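**Ticket 188 – Marker tracking dropouts on hand-held grippers, floor area**
Status: open, waiting on review
Site: Vostside
Component: Tirneo tracker, left and right units

Reported: the left gripper loses pose for up to 20 frames at a time when the operator turns toward the wall. Right unit unaffected. Log viewer shows the gap as a flat line, then a jump. Sessions with a jump are rejected by the Jernov import check, so the operator has to repeat them.

Tried so far:

- Restarted the tracker service. No change.
- Swapped left and right units between hands. Dropout stays with the left hand, so the cube and its print are probably fine.
- Lowered the exposure limit from 500 to the site default. Fewer gaps, still present. 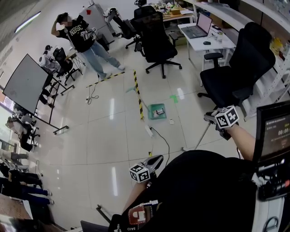 *Wenceslao Cervantes, floor operations – Wednesday, June 26, 2024*

Went over the area against the floor rules before touching the software again. Both grippers carry a marker cube on top, and the rule for these is that one patterned face stays toward the head camera for the whole take. With the left hand held low, the cube can tilt past the usable angle. I want that ruled out first.

Other points against the rules, same area:

1. **Floor clearance (4.2).** Power strip and black cable next to the teal tray, coiled cable farther back by a colleague's feet. Cables must be routed outside the work zone or covered before a take.
2. **Loose items (4.3).** Small white cup on the floor by the tray. Only task objects go inside the zone.
3. **People (5.1).** One person standing close to the zone with another gripper in hand, others seated along the left side. Spare grippers with active markers must be racked or bagged – the tracker does not know which cube belongs to which operator.
4. **Lighting (6.1).** Window on the left side. Blind position is not in the checklist. Enriquez to add it.

Next step: clear the zone, then run 20 takes with the left hand at chest height and the blind down. If the gaps are gone, repeat with the blind up. Change one thing per run and put the run number in the log. Do not edit the exposure limit again until both sets are in.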